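We use cookies to remember your login and to count visits to the board. Accept all | Manage choices

Renting and Sharing > Landlords, deposits, moving

Thread: Deposit for a furnished flat, is the inventory binding if I did not sign it?

kettle_north wrote:
Good evening to all. Please excuse my English, it is my third language and I want to be exact because money is involved.

I rent a furnished flat in Mornside through an agency called Lirulham. My contract ends in April. When I moved in, the agency sent me an inventory by e-mail, and I was asked to sign and return it. I was working nights in that period and I did not return it. Now they write that 100 pounds will be kept from my deposit for "missing and mismatched kitchen items". The full deposit is 771.

The list says a complete set of cutlery and table linen. I have never seen a complete set in this flat. The kitchen is small and I would notice.

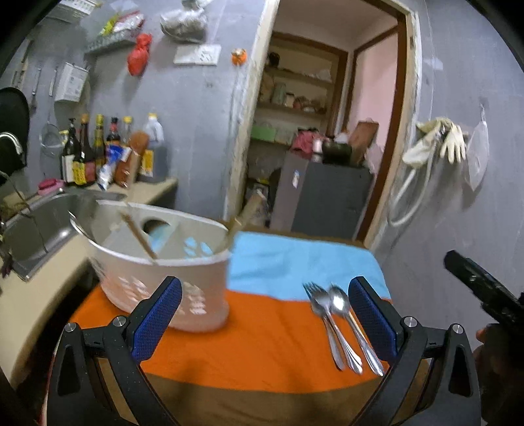

I wrote to them two times and received the same answer, that an inventory which is not disputed in the first week is considered as accepted. Is this correct? I do not find this sentence in my contract, which I have read slowly, with a dictionary.

pellwyn wrote:
Not correct as you tell it. A rule that is not in the contract is only what the agency would like. Ask them which clause they mean, and ask in writing. Don't phone.

Is the deposit held in a scheme? If so you can open a dispute when the tenancy ends, and they have to show what was there at the start.

oldbrickfan wrote:
I disagree a bit with pellwyn. You were given a list, you had the chance to correct it and you stayed silent. An adjudicator may well think the list is more reliable than your memory. I let out two rooms myself and I would be annoyed if a tenant told me only at the end that the forks were never there.

pellwyn wrote:
Annoyed, yes. But would you take 100 for forks?

oldbrickfan wrote:
No. I would take the price of used forks.

kettle_north wrote:
Thank you both. The deposit is in a scheme, I have the certificate. I understand the point of oldbrickfan and I admit I should have answered the e-mail. It was my mistake.

I am now writing my own list beside theirs. The chopsticks are mine, so I leave them out.
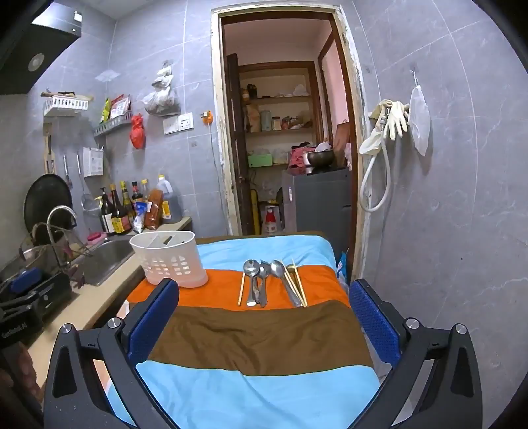

Spoons on the striped cloth, kitchen table.

The agency's list gives no brand and no price for anything. It says only "cutlery, good". Can they ask for a fixed sum in this case?

sengar_tenant wrote:
I had Lirulham too, in the Sengar building. They wanted 600 from me for a sofa that was old when I came. I asked for the receipt and the age of the sofa. After this the sum became much smaller, and in the end I paid nothing because I opened the dispute. It took patience. Keep all e-mails in one folder.

oldbrickfan wrote:
That is good advice and I have nothing against it. Age and wear must be counted. A landlord can't get new for old.

arus_road wrote:
Please check also if there was a check-in report with photos, separate from the inventory. At my place near Arus station there were both, and the photos did not agree with the list. The agency had simply copied the list from another flat.

kettle_north wrote:
I did not know about this second document. I will ask for it tomorrow morning, and for the clause, in the same letter. Should I also offer a small sum to finish the matter? I would prefer to be polite.

pellwyn wrote:
You can be polite without offering money. Wait for their answer first.

oldbrickfan wrote:
I would offer the price of a cheap set and save the trouble, but it is your deposit.

kettle_north wrote:
I will wait, then. When they reply I will write here what they said.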